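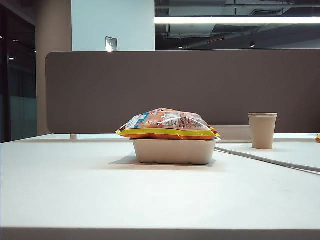 My desk at lunch, snack bag on top of the box

hildem: Is it rude to leave snacks on a shared desk? The box is compostable, I think, but the bag is surely garbage.

razia_n: Not rude. What flavour is it?

hildem: I cannot read the Chinese —
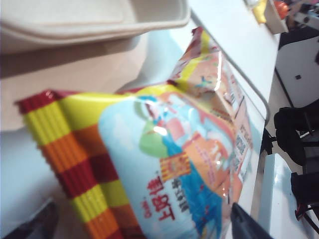

my colleague Mieke chose it for the colours.

jozefvl: Sorry, I disagree. Food belongs in the kitchen, crumbs go everywhere.

razia_n: A closed bag makes no crumbs, Jozef. Hilde, try the code on the back? 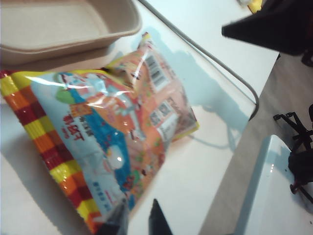
Barcode and QR code side

hildem: I will scan it tonight.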